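Justonora 纯色塑料杯

首页 > 餐厨用品 > 杯具 > 塑料杯
货号 121
品牌 Justonora
页面更新 2025年8月5日

产品说明

Justonora 纯色塑料杯是上宽下窄的直身锥形杯,没有把手,没有印花,杯口带一圈窄边。适合家庭日常喝水、儿童用餐、露营以及班级活动,也有顾客拿来放牙刷和彩笔。

本款单只出售,也有3只装和20只装。3只装为绿、蓝、粉各一只。20只装为混色,各色数量按仓库现货搭配,不能指定。需要同一颜色的请按单只下单,在数量栏填写所需只数即可。

颜色

青柠绿:偏黄的亮绿色,三种颜色里最鲜艳。
浅蓝:略带灰调的天蓝色。
粉:四月补入的颜色,替换原来的米白。米白已停产,剩余库存在 Muvthorpe 门店零售,网上不再上架。

同一颜色不同批次之间会有轻微色差。补货时如对颜色一致有要求,请在订单备注里写明上一次的订单号,我们尽量从同一批次里配货,配不到会先联系您再发出。

规格

材质:聚丙烯(PP)
表面:外壁光滑,缎面光泽
杯口:圆口,窄边
把手:无
杯盖:不含,亦无配套杯盖
印刷:无
叠放:可叠放,建议每叠不超过8只
包装:单只为纸套,3只装为纸盒,20只装为纸箱

使用与清洗

首次使用前用温水和中性洗涤剂清洗一遍,冲净后倒扣晾干。

可放洗碗机上层。放在下层靠近加热管的位置可能变形,由此造成的损坏不在退换范围内。

可盛装温水、果汁、牛奶。不建议盛刚烧开的水。不要放入微波炉或烤箱,不要靠近明火。

清洗时用软布或海绵。钢丝球会在外壁留下划痕,表面光泽也会变暗。番茄汁、咖喱、浓茶长时间存放可能染色,浅蓝和粉色较明显,用小苏打水浸泡一晚可以减轻。

叠放前请擦干杯身。叠得太紧取不开时,在外面那只杯子的外壁淋一点温水,等片刻再轻轻转动,不要用刀具撬杯口。

关于同系列产品

Gimier 系列的餐盘和碗可与本款搭配,颜色名称相同,但材质和表面处理不一样,放在一起颜色不会完全相同。Gimier 的收纳托盘也能放这款杯子,托盘需另购。

Wattimena 系列为带把手的儿童杯,口径较小,不能与本款叠放。如果家里孩子年龄较小,拿无把手的杯子还不稳,可以先看 Wattimena。

配送与退换

现货订单于付款后次日发出。20只装由纸箱单独发货,与其他商品同时购买时会分成两个包裹,运费只收一次。

收到后请当面检查杯口和杯底,如有裂纹、毛边,请保留包装并联系客服换货。未使用、包装完整的商品可以退回。纸套拆开后仍可退,已清洗或已使用的不退。

Muvthorpe 门店可自提,下单时选择"门店自提",收到取货短信后凭订单号领取。门店不办理20只装的现场换色。 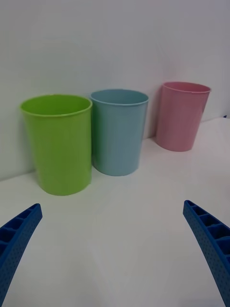

Onyekachi Okafor:家里用了几个月,三个孩子一人一个颜色,倒水的时候不会再拿错。杯子很轻,装半杯水时小的那个会碰翻,后来给他换成矮一点的碗喝汤,喝水还是用这个。洗碗机洗过很多次,颜色没怎么变,绿色的外面有几道细划痕,是跟叉子放在一起洗出来的。想问一下单买粉色的话,包装跟3只装里的一样吗?

客服回复:您好,单只是纸套包装,3只装是纸盒,杯子本身是同一款。餐叉建议放在餐具篮里,与杯子分开洗。粉色目前可以单独下单。

相关商品

Gimier 餐盘
Gimier 收纳托盘
Wattimena 儿童带把杯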